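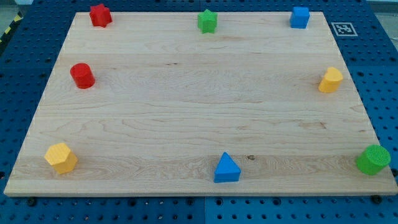 Week 6 handout: Buying a pick-and-place kit without regretting it
Robotics in Practice, second-year option
Revised March 17, 2019

Bring this to the session. The version on the course page is the same but has the old prices.

Our case for the week is the Mimen starter kit, sold by Orkden and on loan to us until August. Read the sales leaflet first. It is four pages long and uses the word "effortless" on every one of them, so budget your patience.

What you get for the money

The basic kit includes a set of coloured blocks, two of each colour, never the same shape within a colour. It also has a wooden board, a sheet of printed markers and a licence for the Mimen planning software. The arm is extra. The gripper is extra again. Orkden describes this as "modular pricing", a term you will meet often in your careers.

The blocks

Eight pieces in red, green, blue and yellow. Knowing the colour narrows things down to two candidates, and the shape settles it, so a student who writes "pick up the red one" has not finished the sentence. Star or cylinder? The software will not ask. It will choose.

Note the two stars. The red one has six points and the green one has five. From the front, with both standing on the far side of the board, a lazy classifier calls them the same thing and is then surprised by the colour. The heart is the other troublemaker. Parallel fingers like parallel sides, and a heart offers a gripper very little in that line. Try the cube first and build up your confidence before it is taken away.

The ring layout

The usual starting position puts the blocks round the rim of the board with the middle left clear. The leaflet presents this as a challenge. It is the easiest layout there is: plenty of room between pieces, and a free patch to put things down on. When a supplier quotes a success rate, ask which layout it came from.

Claims to test in the lab

The leaflet promises 100 picks without a fault. Run 30 of your own and write down every one, including those you would prefer to call practice. Orkden counts a block as placed if it ends up on the board. We count it as placed if it ends up where you said.

Set-up time is given as "minutes". Please record how many.

The rival bid

Akunby offers a similar kit through its Chisholm office for 600 pounds, again without the arm. The manual is better. The software is worse, and its error messages are mostly numbers. Compare the two on running costs, spare parts and what happens when the licence runs out.

For next time

Write 2 pages recommending one kit, or neither. "Neither" is allowed but must be argued. Do not paste in the leaflet. I have read it.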